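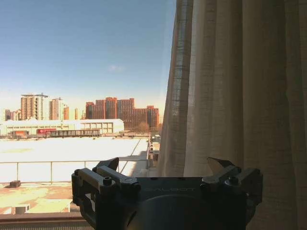 Linen curtain in the sun, with the sky and the tower blocks beyond.

Soft Furnishings > Curtains > Washing and rehanging linen curtains

How to wash linen curtains at home (and get them back up the same length)

Last updated: November

I put off washing our linen curtains for far too long. They're beige, so they hide a lot, and every time I thought about it I remembered my friend Iara Bustos, who boiled hers and ended up with something that stopped well above the skirting board. But then a bright day came along, the sun was pouring in at the edge, and I could see every bit of dust in the weave. Right, I thought, Friday, they're coming down.

This is how I do it now, after three goes. It takes most of a day, though for a good chunk of that you're just drinking tea while the machine runs.

Before you take anything down

Measure the drop. Do it at both sides and in the middle, from the hook line to the hem, and write the numbers on a bit of paper you won't lose (mine goes on the fridge). Linen that's never been washed can lose a fair bit of length the first time, and you'll want to know how much you're pulling back when it's damp.

Have a look for a care label as well. Ours came from Kwofie, the fabric shop in Plovthorpe, and had a tiny one sewn inside the side hem which I didn't find for two years. If yours says dry clean only, or there's a proper interlining in there, stop here and take them to somebody who does it for a living. Everything below is for plain unlined linen.

What I use

A vacuum with the soft brush on
A mild liquid detergent, no bleach and no brighteners
An old pillowcase for the hooks
A clean cotton sheet
A steam iron, or a handheld steamer if you've got one
A stepladder that doesn't wobble

Taking them down

Vacuum them while they're still hanging. I know it sounds daft to clean a thing before you clean it, but wet dust turns to grey muck and settles in the creases, and then you're washing it all over again. Go top to bottom with short strokes, and hold the cloth with your other hand so it doesn't get sucked up. The folds nearest the wall are always the worst.

Then lift them off, take out every single hook and drop them in the pillowcase. I once left one in and it made a hole the size of a lentil. Loosen the heading tape cords so the top lies flat, but don't pull them right out! Tie the ends in a loose bow so they can't disappear into the tape. I've spent an evening with a safety pin fishing for one and I don't recommend it.

Shake them outdoors if you can. We're in a flat, so I do it in the bath with the door shut, then rinse the bath.

The wash

One curtain at a time. Ours are heavy enough on their own, and linen drinks up a shocking amount of water. Fill the drum no more than half, or the creases set in so hard you'll be ironing until bedtime.

Cool, on the delicates programme, with less detergent than you think. I use around 50 ml for each curtain. No fabric softener, it makes linen go limp and it doesn't hang nicely afterwards. Then an extra rinse, and the slowest spin your machine will do. Mine goes down to 400, which leaves the curtain dripping a bit but with hardly any hard creases. I tried 500 the second time to save on the mopping and could see the difference in the creases straight away, so back down I went.

If there's a mark, dab it with a drop of the detergent and leave it ten minutes before it goes in. Don't scrub, because scrubbed linen goes fluffy in that one place and it shows in the sunlight.

Drying, or half drying

Get them out the moment the cycle ends. Fold each one loosely over the airer with the clean sheet underneath it, so the bars don't leave lines. You want them damp all through but no longer dripping, and with our airer by the radiator that's an hour or two. Please don't tumble dry them. That's where most of the shrinking happens, and I suspect it was half of Iara's trouble too.

While they're on the airer, wipe the rail, the sill and the window. You won't get such a good run at the glass again for months.

Pulling and pressing

Get someone to help with this bit. Ju-won Kong from downstairs does it with me, and I do the same for hers. One of you takes the top, the other takes the hem, and you pull gently and evenly along the length, moving across a hand's width at a time. Then check it against your bit of paper. Ours came up two centimetres short the first time and most of that came back with pulling.

Iron on the wrong side while the cloth's still damp, with steam, following the threads up and down. Go easy on the side hems, they pucker. If you like a more crumpled look (I do, mostly) just press the top and the hem and leave the middle to drop by itself.

Rehanging and dressing the folds

Put the hooks back, draw the cords up to the width you had, and hang them slightly damp. The weight of the cloth pulls out a lot of the little creases overnight.

Now run your finger and thumb down each fold from the heading to the hem, so that they fall in straight pleats. Push the curtain back to its open position and tie it loosely in two places with strips of soft cotton. Not tight, or you'll get a waist in it! Leave it a day or so, then untie.

If it's still a touch short after that, let the hem down. Ours had a generous double hem, so there was plenty to play with, and I restitched it by hand with the curtain hanging.

How often

I do a full wash once a year, and a quick go over with the vacuum brush every few weeks. Ours get strong sun down one side, so when they go back up I swap left for right to even out the fading. If yours have a nice side and a less nice side you may not want to.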